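What I brought home from the Birkis open day

7 April 2019

I went along to the robot open day at the Birkis workshop thinking I'd stay for a coffee and a sticky beak, and I came home three hours later with a notebook full of cleaning and tidying tips. Blame the people running it, they were lovely and they let you ask anything!

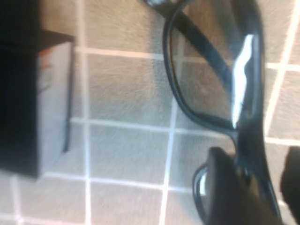 The whole afternoon was built on household jobs. Picking things up, putting them down again, sorting a drawer, wiping a bench. There was a queue for the Femier stand (lots of kids, fair enough) so I started at the far end and worked backwards, which I'd recommend if you ever go to one of these.

Glasses first, as I've wrecked more pairs than I care to admit. The fellow demonstrating told us that glasses are one of the harder things to pick up neatly, being thin and shiny and see-through all at once, and that got a few of us talking about how badly we treat our own. So, tips collected from the crowd:

Pick them up by the bridge or with both hands on the arms. One-handed by a single arm is how the hinges go floppy. I'd been doing it for years.

Never put them down on the lenses. If you've got tiles or a stone bench, keep a folded tea towel at the spot where you always dump them.

Rinse under lukewarm water before you wipe. A dry wipe with your shirt just drags the grit round. One drop of dish soap, the plain sort with no hand cream in it, then a clean cotton cloth.

Screws working loose? A tiny dab of clear nail polish on the head once it's tightened. A lady behind me swore by this and I tried it the same night. Holding well so far.

Next I had a go at the controls. You squeeze a handle and the gripper closes, and my first try was far too hard, so a foam cup paid the price. The trick they teach is to stop closing the moment you feel contact, then lift a finger's width and wait before you move off. I've been doing the same with wine glasses in the sink and it does help, especially with the thin ones.

A word on tiles and grout, as I got chatting with a woman from Nieminen who sells flooring and had come along for a look like me. For pale grout she uses bicarb mixed to a paste with a little water, left for 21 minutes (she was very firm on the 21, no idea why), then an old toothbrush and a proper rinse. Work along the lines, then across. Skip the vinegar if your tiles are natural stone, it'll etch them. And seal the grout once it's good and dry or you'll be back at it by June.

For anyone sanding back a bit of rough timber in the shed, the bloke on the tool bench handed me a sheet of 400 grit and told me to leave it till the very last pass. I'd been starting there and wondering why it took all day.

Last thing, drawers. The sorting demo only worked smoothly when every object had its own spot with a bit of room around it, and they said crowding causes most of the fumbles. I came home and did my kitchen junk drawer that way, with cut-down cereal boxes as dividers. Batteries on the left, string and tape in the middle, and the takeaway menus went in the recycling.

If you're keen, they're doing another one at the Jerndale hall. It's free, the parking is terrible - the 437 bus stops right outside, so take that - and wear flat shoes, as it's a concrete floor and there's not much to sit on. I'm going back for the laundry folding.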